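The gripper that wouldn't let go

23 Jun 2023

So the fingers jammed. I was halfway into a sleeve, the trigger was all the way out, and the two yellow fingers stayed clamped together like they'd been told a secret. I squeezed again. Nothing. I squeezed harder, which is the sort of engineering you get from me at the end of an afternoon.

For anyone who missed the March post, I collect folding demonstrations for a small project called Drelluveo. You hold the gripper, you do the chore, and a model is supposed to learn from your hand. The glamour is considerable. We fold, we unfold, we fold again. 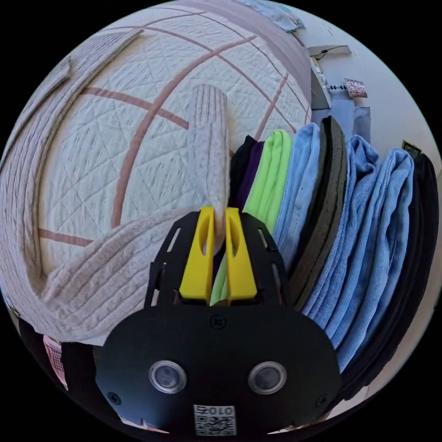
Knitwear is what gets these things. The Nunon linkage behind the fingers has a return spring on a tiny pivot, and the pivot is perfectly happy with T-shirts and jeans and anything else that keeps its threads to itself. Then you bring in a beige cable-knit sweater, with all those ridges and a ribbed cuff, and the linkage starts collecting wool. I'd done 103 grasps on the thing when it seized. Inside was a little felted wad that could have passed for a mouse's hat. I picked it out with tweezers and felt very pleased with myself for 5 minutes, until it jammed again.

The second jam was the one that counted. I did what the Zundora safety sheet says never to do, in capital letters, and pried at the fingers with my free thumb. The spring let go. It isn't a strong spring, but it's a quick one, and I now have a purple thumbnail and a form to fill out. The form asks whether the injury was "foreseeable." It has a whole box for that. I wrote "by Zundora."

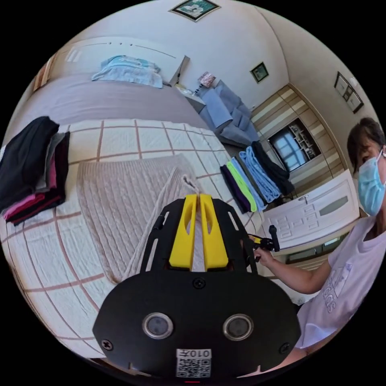

What bugs me more than the thumb is the data. The log showed the fingers opening on nine grasps where they plainly hadn't, because it reads the trigger and takes the trigger's word for it. A model trained on that learns that you open your hand and the sweater just comes along anyway. I threw out the lot, plus 30 more from before the first jam that I didn't trust.

The fix from Jayawardena, the shop that makes our spare parts, is a thin cover over the pivot. It clips on and looks like a bottle cap. They've also sent a longer spring, which I am not putting in until the thumb has had a say. Meanwhile I check the pivot for fluff before every batch and keep the tweezers in my pocket - the other hand's pocket, since that's the one that still works properly.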